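4.2 Gouvernance et dispersion des jetons

Le protocole Lumanlan promet, dès la première page de son livre blanc, une gouvernance « intégralement distribuée ». Nous avons pris la promesse au mot et relevé les votes émis sur les 181 propositions soumises depuis le lancement du réseau. Le résultat ménage peu de suspense : quatre adresses réunissent plus de 300 000 jetons de vote, et aucune proposition n'est passée sans l'accord d'au moins l'une d'elles. La distribution existe donc, entre quatre portefeuilles.

Cabrera et Kiani avaient observé une concentration comparable sur Pridov, qu'ils attribuaient à la jeunesse du projet. L'explication vieillit mal, tout comme Pridov. Dans notre échantillon, la part des adresses ayant voté au moins une fois plafonne à 25 %, et elle fléchit encore lorsque le scrutin se clôt un dimanche, habitude à laquelle les développeurs semblent tenir. Les récompenses de participation introduites en août ont surtout convaincu les détenteurs qui votaient déjà.

Pilkington propose de plafonner le poids de chaque adresse. La mesure est séduisante tant que l'on oublie qu'ouvrir une seconde adresse prend moins de temps que de lire la proposition. Le mécanisme de délégation retenu par Conell se prête mieux à l'analyse ; nous y revenons en section 5, après avoir précisé le traitement des jetons immobilisés. 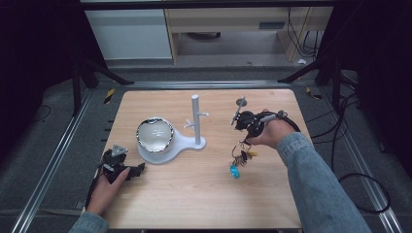
Figure 3. Support blanc à deux ergots et bol en verre à bord argenté, sur une table en bois clair.

Les jetons immobilisés conservent leur droit de vote sur Lumanlan, mais le perdent sur Lornthorpe. Nous les avons comptés dans le premier cas et exclus dans le second, ce qui interdit de comparer directement les deux taux de participation. Espiritu et Cabanatuan les comparent néanmoins, avec deux décimales.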